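How to Trace an Old Travel Writer's Route on a Modern Map

Start with a scanned copy of the book and read it once without taking notes. On the second pass, write down every place name with its page number. My list for one Irish tour came to 112 names, 22 of them spelled in ways no modern map uses.

Next, look up each name on a map printed within a few years of the journey. Old railroad stations and coaching inns help fix the doubtful ones — many towns had only one of each. 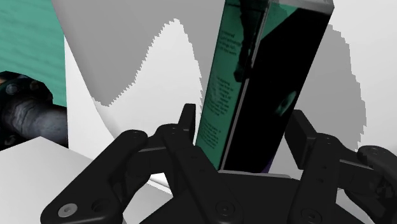 What if the author skips a stretch of road?

Mark the last certain place and the next one, then join them with a dotted line. Check local newspapers for coach times before guessing at a route.

Keep the author's spelling in one column and the modern spelling in another. Wanting Zou, who checked my list, also added a column for the date of each overnight stop. Save the sheet before you start plotting, and number the points in the order they were walked.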